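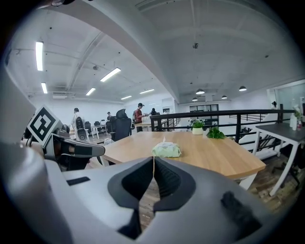
*The long-lesson table, Barneck Street.*

# About Lamport

Small evening language school. Grown-ups only, sixteen and up if a parent signs. We teach Italian, Portuguese, Amharic and Japanese, plus English for people who already get by in it and are tired of getting by.

Started by Arnaldo Bettencourt, who was teaching Portuguese out of his kitchen and ran out of kitchen. Mirko Gentile came in with the Italian. For the first year the two of them shared one whiteboard and argued about who left it dirty. Then Adanech Worku with Amharic, then Setsuko Murakami with Japanese, and by then we needed a real lease.

## How we teach

Talking first. Grammar when you trip over it. You will speak in the first lesson, badly, and so will everyone next to you. Homework is short and we do look at it.

Groups stay at eight people. When a group fills we open a waiting list, we don't squeeze in a ninth chair. Please stop asking Arnaldo, he says yes to everybody and then we have to call you back.

Four levels in Italian and Portuguese. Three in Japanese. Amharic has two, beginners and "my grandmother talks to me and I answer in English." That second one is a real level, and it's the class with the most laughing. Reading and writing the script is a separate course on Thursdays, take it whenever you like.

No tests to get in. A ten minute chat with the teacher and they'll tell you where to sit. If it's wrong after a week, switch — no fee, no form.

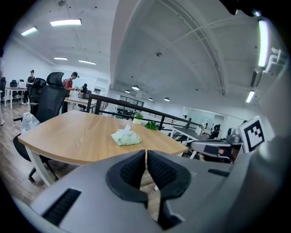 Haruna Kaneko wrote to us after her second term that she had tried three apps and a college course before this, and that what finally got her speaking Italian was having to disagree with somebody about soup. She'd like us to slow down on the past tenses. We have told Mirko. He is thinking about it.

## What it costs

A full year is $1390, books included. You can pay by the term or by the month, same total either way. If money is tight write to us before you decide against it, there's a fund and it doesn't always get used up. Couples and siblings don't get a discount, sorry, we tried it and the paperwork was awfull.

Missed a class? Go to the other group at your level that week. Missed a lot of classes? Call us, we'll work something out.

## The summer course

Every July, mornings instead of evenings. The Minami course is Setsuko's, Japanese only, three weeks, and it goes fast. Bring lunch. Plivov is the name of our reading group, it runs the same month and is open to anyone who can get through a short story in the language they're learning, with or without a dictionary. Current students don't pay for Plivov.

## Where we are

1477 Barneck Street, upstairs, the door beside the dry cleaner. Buzzer says Lamport. If it sticks, push harder. Parking in back after six. The bus stops right accross the street.

Office is open from four until the last class lets out, closed weekends. Phone is best before five — after that whoever picks up is probably late for a lesson. Email gets answered the next working day, mostly by Adanech.

Page last updated Mar 15, 2020. Summer dates to follow.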